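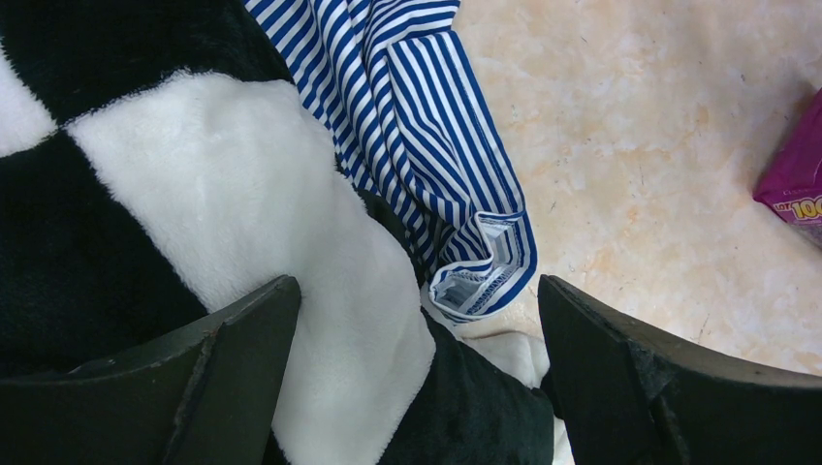

Home | Trails and Water | Programs | Employment | Contact

Seasonal Paddling Guide, Jesstead River Preserve

Posted in November by the Employment Office, Drisholm Outdoor Trust

Print this page | E-mail this page

The Drisholm Outdoor Trust seeks applications for the position of Seasonal Paddling Guide at the Jesstead River Preserve. The guide leads small groups by canoe and kayak from the Udora landing to the Horobets springs and back, a round trip of about 16 miles over two days with one night at the river camp.

Duties include checking and loading boats, giving the safety talk at the landing, setting the pace on the water, and keeping guests clear of the marked nesting banks. The guide also records water level and clarity at each spring and files a short trip report before leaving the preserve. Trips are limited to eight guests and are always staffed by two guides.

Applicants must be at least 21 years of age and hold current certificates in wilderness first aid and CPR. They must be able to lift one end of a loaded canoe and to swim 200 yards in river clothing. Two seasons of experience on moving water are preferred. A working knowledge of local birds and freshwater plants is welcome but will also be covered in training.

The season runs for 38 weeks. Guides are paid a day rate of $200 on trip days and half that amount for training and boat maintenance. Most trips depart on Saturday at 7:30 a.m., and guides are expected at the landing one hour earlier. Shared housing at Jesstead is available at no charge. Residents supply their own bedding and kitchen items.

To apply, send a letter of interest, a résumé, copies of all certificates, and the names of two references to the Employment Office, Drisholm Outdoor Trust, P.O. Box 777, Drisholm. Selected applicants will be invited to a paddling assessment at the Udora landing. Boats and life jackets are provided for the assessment.

Back to Employment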